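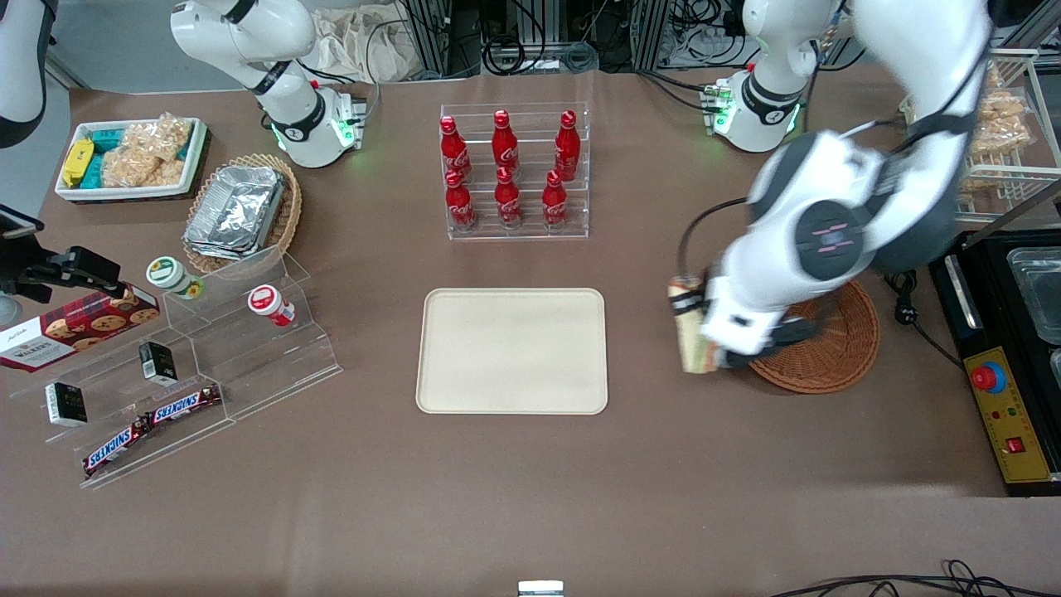
Snack table with the tiered stand, tray and basket

Zisby Residents' Social Club
Minutes of the meeting held in May, 7.15 pm, small hall

Chair: Amnuay Wattanapong
Apologies: Mrs Coetzee

1. Minutes of the last meeting
Agreed with one correction. The tea urn was lent to the bowls club, not given.

2. Snack table
The chair reported on the new layout. The clear stepped stand is at the left side of the table, with the white tray and the wicker basket behind it. It was felt that the stand makes things easier to see than the old cardboard boxes did. Two members said the small jars should go on the lowest step where people can reach them, and the Walkers cookies somewhere flat, as the box has to lean at the end of the stand. The chair would like the jars kept on the upper step. Left as it is until the next meeting.

The Snickers bars are to stay near the front. It was asked whether chocolate could be kept off the table in warm weather. Agreed that it goes in the cupboard from June to August, except on film nights.

The white tray is to be used for bars and bags of puffed snacks only. Loose biscuits are not to be put in it. Crumbs were found under the liner last month and the tray had to be soaked.

3. Foil containers
These are being kept stacked in the wicker basket. Members taking food home should use one container each and press the lid down on all sides. A further box of 66 has been ordered from Tronolness and should last to the autumn. Bent lids to go in the recycling, rinsed.

4. Prices
Bars to go up by 3p. A proposal to charge for the foil containers was not supported. The honesty tin was short again, by a small amount, and will be moved to the serving hatch.

5. Allergies
A member asked for the ingredients of anything taken out of its packet to be written on a card. Agreed. Cards and a pen will be kept in the drawer under the hatch. Nuts to be marked in capitals.

6. Summer social
Rarirari have offered the use of their garden again. Expected numbers are about the same as last year. Cold drinks to be bought the day before, as there is no room in the hall fridge. Mrs Coetzee to be asked whether she will bring the folding tables.

7. Any other business
The hall key sticks and should be turned to the left first. The side door must be bolted at the top as well as the bottom.
A request for decaffeinated coffee was noted.
One pair of reading glasses, brown case, left behind after the quiz. With the chair.

The meeting closed at 8.40 pm.

Actions
Chair: allergy cards, move the tin, write to Rarirari
Mrs Coetzee: folding tables (to be asked)
All: return any foil containers not used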